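# Two-arm sim: gears drift across the table before the arms touch them

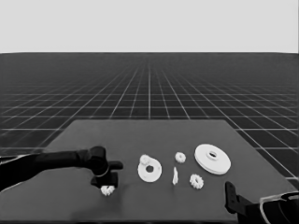
*Left gripper over the first small gear. The big pulley is at the far right.*

Posted by **nudgate_team** in Class Projects

Our team is doing the gearbox sorting task for the spring course at Moen. There are two arms in simulation, and the parts have to be picked up and handed over in order. We're at the pick stage and can't get past it.

The problem is that the parts move on their own. If I reset and leave both arms parked, the small gears creep sideways. The pulley stays where it is. When the left fingers close on a gear it usually shoots out, and once it went under the plate.

What I have tried so far:

- friction on the table from 0.6 up to 2
- closing the gripper slower
- resetting the parts a little higher so they drop onto the table

None of it made a difference I could see. The gear meshes came from the Hidton parts pack that everyone in the class was given. Our demo is on Monday and I would like to have at least one clean pick by then. Is this a friction thing or something else?

---

**Märta Bakke**

I don't think it's friction. Check the collision shapes first. The Hidton meshes have very fine teeth, and if you use the full mesh for collision you get a lot of tiny contacts that change every step. That gives you the creeping. The pulley is heavier and has a smoother bottom, so it sits still.

What worked for our team last year:

1. Keep the full mesh for looks only.
2. For collision, use a plain cylinder for each small gear, as wide as the tips of the teeth. If you need the center hole for the handover, build a ring out of short boxes instead.
3. Look at the mass. The pack is drawn in millimeters, and if your loader reads them as meters and you scale down afterward, the inertia can stay at the old value. Let the simulator work it out again after scaling.
4. Reset the parts just above the table, not higher. Dropping them makes it worse.

For the shooting out, lower the grip force before you change the closing speed. We had ours at 99 because that was the number in the starter file, and it was far too much for a part that small. We ended up at 6.

The cam-shaped plate needs its own treatment. A convex hull fills in the hole and anything resting on the plate will sit wrong. Split it into pieces.

---

**nakcombe_dave**

just turn the physics rate up, mine is at 3000 and nothing moves. runs kind of slow though

---

**Märta Bakke**

A higher rate does hide it, but check the class rules first - in our year the demo had to run at the default rate. I'd fix the shapes and leave the rate alone.

---

**nudgate_team**

Cylinders fixed the creeping. The inertia was wrong too, on every part except the pulley. With the force at 6 the left arm lifts the first gear and holds it. The plate still wobbles, so I'm splitting that one tonight.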